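Sep 12, 2024

Rain since before breakfast, so I gave up on the garden and did the thing I've been putting off since March, the cords. I have been so good about the rest of this apartment (the pantry, the linen shelf, even the drawer with the dead batteries in it) and then every evening I sit down in my nice tidy corner and there they all are, a whole family of cables looking back at me. I made a pot of tea, put the radio on low and got down on the rug with an old pillow under my knees, and I must say I stayed there a good deal longer than I meant to.

The worst part was following each one to its other end. I'd pull gently on a cable and watch the far side of the room to see what moved, and half the time it was the lamp, and the lamp has very nearly gone over twice this year already. I found the charger for the old Nuditz reader, which I was certain I'd left on the train to Fladstead! I had even bought a second one. So now I own two chargers for a thing I hardly read on anymore, and I've put them both in the box in the hall closet with a label on it, feeling very virtuous about the label.

The blue block is my favorite, I think. It's silly to be fond of an outlet, but I am. Everything else down there is white or gray or some shade of tired, and then there's that one good bright blue, like a toy out of a child's building set. It cheers me up every time I bend down to plug something in.

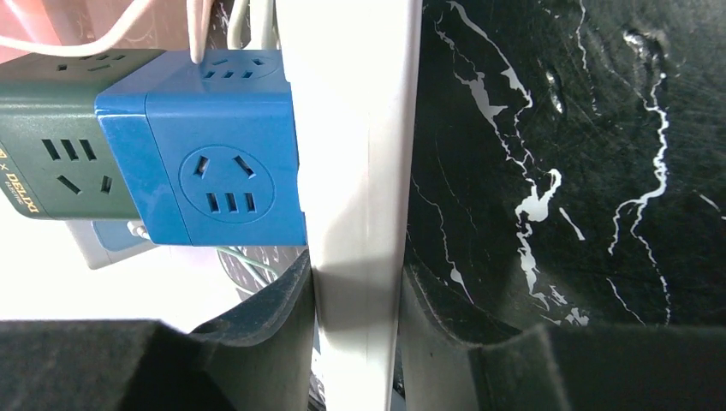
The blue one and its gray-green neighbor, with the white cords still doing as they please.

I got as far as wrapping the long cables in loops and tying them with the soft ties from Vunomow (a bag of 100, what was I thinking, I'll be leaving them to somebody in my will). Five used today. The short cords I've left alone for now. They won't lie flat whatever I do, and I'd sooner have them a bit wild than bent sharply at the plug, which is how I ruined the last one.

I also wiped the sockets over with a dry cloth, everything unplugged first, and did the baseboard while I was at it. Then of course the baseboard looked so clean that the wall above it didn't – but I was firm with myself and had lunch. Soup, and the end of the rye bread.

Still to do is the bedroom side, where the alarm clock and the heating pad share one poor outlet behind the bed. That means moving the bed, and that means finding whatever is under the bed, so it can wait for the next wet day. My knees are complaining already. Early night, I think, and the library book is due on Saturday with two chapters to go.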